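3.2 Storage of small items on ribbed walls

The second part of the survey dealt with walls used for storage. Of the 463 workrooms in the Effiong sample, 400 had at least one wall that held something other than shelves. Most of these were flat boards with hooks. A smaller group used ribbed or corrugated metal sheet, either bought as part of a bench system or cut down from building stock. We looked at this second group more closely, as earlier work on the Claladik workshops treated all metal walls as one type.

Each room was visited once and scored on the Volel checklist, which has 14 items. The checklist asks what is kept on the wall, how it is held there, and what lies on the floor within reach of it. It was written for flat walls, and 2 of its items had to be reworded before we could use it on ribbed ones. The old wording assumed that a fixture touches the wall over its whole back face. On a ribbed sheet it touches only the high points, and the grooves behind it stay open.

Users gave mixed reports on this. Some liked the grooves for hiding thin wires. Others said that dust settled in them and that wiping the sheet took longer than wiping a board. Marks were noted on nearly 400 of the sheets and boards taken together, mostly close to the top edge, where people lean over or rest a hand. 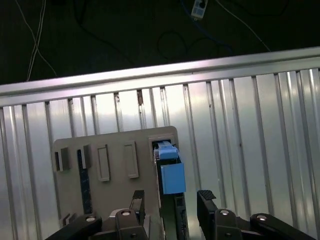 Figure 4. Gray plate against a corrugated metal wall, with cables on the floor beyond.

Plates were the most common fixture on ribbed walls in the Okamness rooms. Users chose them to get a flat face where the sheet offered none. In Figure 4 the plate has rounded corners and stands against the ribs, well below the rail that caps the sheet. A short brownish stain can be seen on the metal just under the rail - a mark we scored under item 9, surface condition. The floor past the wall was scored separately under item 12, and the tangle of black cables there counts as loose wiring, as do the blue and white ones near the power strip.

Item 12 gave us the most trouble in scoring. Dark cables on a dark floor are easy to miss, and the two raters disagreed on this item more often than on any other. We kept it in the total score but also report results without it in Section 4.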